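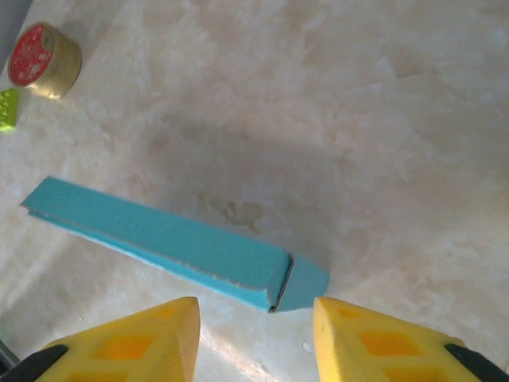
Grarkgate Forum > Home and Workshop > Materials

Foam strip as a draught stop, worth it or not?

plinthandplonk
Mar 22, 2018
The blue foam on my worktop is what I've been sold as the answer to the gap under our back door. Long bar, squared off at one end, with a sort of step at the other where the top drops to a paler, smoother bit. There's a thin pale line running along the side as well. The man in the shop in Sullcombe said you press it in and forget about it. I have my doubts. Has anyone had foam like this last a winter?

oldmoss
Depends what foam. If it's open cell it'll drink up every drop that blows under the door and be mouldy by July. Looks porous to me.

Tilda_R
Everything looks porous close up. You can't tell open from closed cell by looking. Put an offcut in a bowl of water with a saucer on top, leave it overnight, then squeeze it.

plinthandplonk
I haven't got an offcut. I've got the one bar and I'm not drowning it.

Rostyslav Karpenko
I'd be more bothered by that pale line. If it's a join, you have two layers glued together, and glued foam comes apart at the bottom of a door because it gets dragged every time you open it. I fitted 5 of them in a rented house and was picking bits out of the mat by Christmas.

Tilda_R
Or it's just how the edge was cut. You're guessing.

Rostyslav Karpenko
Yes, I'm guessing. So was the shop.

grebe77
Is the step meant to be there? The Grirnus ones I had were the same thickness all the way along. A step would leave a hole just where you want it shut.

plinthandplonk
He told me it was so the next piece could overlap. There was only the one piece in the bag.

grebe77
Then I'd take it back.

oldmoss
Take it back and get a brush strip. Screws on, costs a bit more, job done.

Tilda_R
Brush strips let air straight through. I've had two and you could feel it on your ankles with both. Suominen do a rubber one that I rate, though you have to trim it with a proper blade and the instructions are hopeless.

oldmoss
Mine doesn't let air through.

Tilda_R
Have you held a candle to it?

oldmoss
I'm not holding a candle to my back door.

plinthandplonk
Right. I'll try the foam dry for a week, no glue, and if it shifts it goes back. I've still got the receipt. Tilda, what width was the rubber one?

Tilda_R
Can't remember, it's under the door. I'll measure it tonight.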